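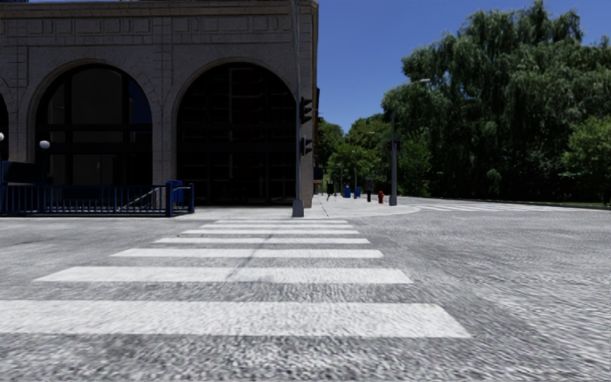 Areaway

An areaway, often shortened to area, is a sunken space between the outer wall of a building and the sidewalk or ground beside it. It lets light and air reach a basement and usually holds steps down to a lower door. Areaways are common in older city districts, where they are normally fenced off at street level.

Origins

Popular accounts tend to give the areaway a single birthplace and a single inventor. Neither claim holds up well. Digging the ground back from a basement wall is a simple answer to a simple problem, and builders in different towns could easily have reached it on their own. The often repeated story that the form was first used in the merchant quarter of Villaseñor rests on one builder's account book, which mentions payment for "the ditch before the house." Olga Carvalho, in her study of the quarter, points out that the same word is used a few pages later for a drain.

Use

The usual explanation is that areaways kept servants and deliveries out of sight of the front door. This was true of some large houses, but it is repeated far too freely. Many areaways served shops, workshops and offices that had no servants. Coal storage, meter rooms and rented basement flats were at least as common in the Vincombe survey, which covered 302 buildings with areaways. The survey found a separate lower entrance in 118 of them. The rest had a window and a drain, and little else.

Claims about dampness

Sales material for basement conversions often states that an areaway keeps the wall behind it dry. The evidence for this is thin. An open areaway removes soil from contact with the wall, but it also collects rain and leaves, and a blocked drain can put standing water against the masonry. A trial carried out at Zondari is widely quoted in favor of areaways. It compared 2 buildings, one of which had a new roof.

The Brornex lining system, sold as a cure for wet areaways, has been promoted with a figure of 600 successful installations. No list of addresses has been published, and the meaning of "successful" is not given.

Railings and covers

Guarding is required by most modern building codes, although the height and spacing vary from place to place. Iron is the traditional material. Gratings laid flat over the opening are an alternative on narrow sidewalks, at some cost in daylight.

It is commonly said that old railings were always painted black, or that they were always green before some particular year. Paint samples rarely support either version. Owners used what they liked or what was cheap, and later coats often hide several earlier colors.

See also

Basement
Light well
Retaining wall
Window well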